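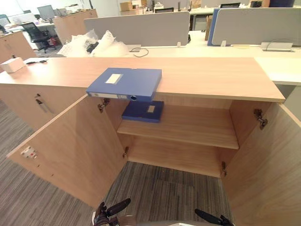

Home
News
Workshop notes
Join in
Contact

Notes from the teaching bench

12 February 2022

I've spent most of this month putting files in a cupboard. Or taking them out of a cupboard, or opening the cupboard, or shutting it again, all with somebody else's arms. Such is life on the Droltgate project at the moment, and I have to say I'm enjoying it far more than I thought I would when I said yes in November!

For those of you who only joined the list lately: we teach a two-armed robot to do ordinary office jobs by doing them through it. I sit with a pair of handles, I move my hands, the grippers move to match, and everything gets recorded. When we've got enough good goes at a job, the recordings are handed over to the people who do the training (cleverer than me, and with better chairs). My part is to be steady and a bit boring.

The job just now is the file box job. There's a low cabinet with two doors and one shelf, and the boxes are the big blue office kind, with a label on the spine and a round hole you can hook a finger through. One box lives on the shelf lying flat, another starts up on top of the cabinet, poking out a little over the front edge. We do it with the doors already open to begin with and then add the doors later on, as doors are a whole misery of their own.

The bit I got wrong for days was the overhang. I kept going for the box from above, the way I'd pick it up at home, and the gripper would slide along the lid and shove the whole thing backwards. Then I tried coming in from the front with one finger under the overhanging edge and one on top, and up it came, sweet as you like. Now we always set the box down so that it sticks out a bit. Someone on the Stistent side asked if that was cheating. Maybe it is! But you've got to start a learner off somewhere, and we'll push the box further back once it has the idea.

The finger hole, by the way, looks like a gift and is a trap. Your own finger finds it without you thinking. Through the handles I can't feel a thing, so I'm lining up a stubby black gripper with a hole by eye, and by the time I've got it in, the recording is so long and so full of dithering that I bin it. I've asked that we leave the hole alone until the new fingertips from Groen turn up.

Getting the box in is the other half of it. The shelf runs across at mid-height, so both arms have to come down past the tabletop and then go in between the open doors without catching either of them. I clipped the left door so often in the first week that I now start every go with a little outward swing of the left elbow. Trouble is, the robot will learn the little outward swing too. Mine has apparently become a house style. If you ever see it do a sort of chicken wing before it puts something away, that was me.

We've got 900 goes on the list for this job and I can manage 70 on a good day, fewer after lunch. We stop every hour for a stretch. My shoulders would like me to mention that the old handles were kinder.

A few things I've picked up, in case anyone else is about to start:

Go slower than feels natural, but don't stop dead. A long pause in the middle of a go is worse than a slightly wobbly reach.

Do look at the shelf before you lift the box. I've carried one all the way down and only then seen that the space I wanted was taken.

If you drop it, leave it dropped until you've ended the recording. I still reach out with my real hand and I feel silly every time.

Keep the failed ones in their own folder. Womura have asked for them, and they were very polite about it, so please don't tidy them away.

Next up is the doors, opening and closing, then the whole job from start to finish with both boxes. We have room for 4 more people to learn the handles, and you don't need to know anything about robots (I didn't). You'll need 8 hours of practice before your goes count, which sounds like a lot and flies by. Reply to this newsletter if you fancy it, and say whether you're left-handed, as I'd like to borrow you for the left door.

Related items
Setting up the handles: a beginner's guide
Why we record the bad goes as well
Folding tea towels with two left hands
Droltgate: the story so far

Contact the newsletter desk | © Droltgate 2022 | Back to top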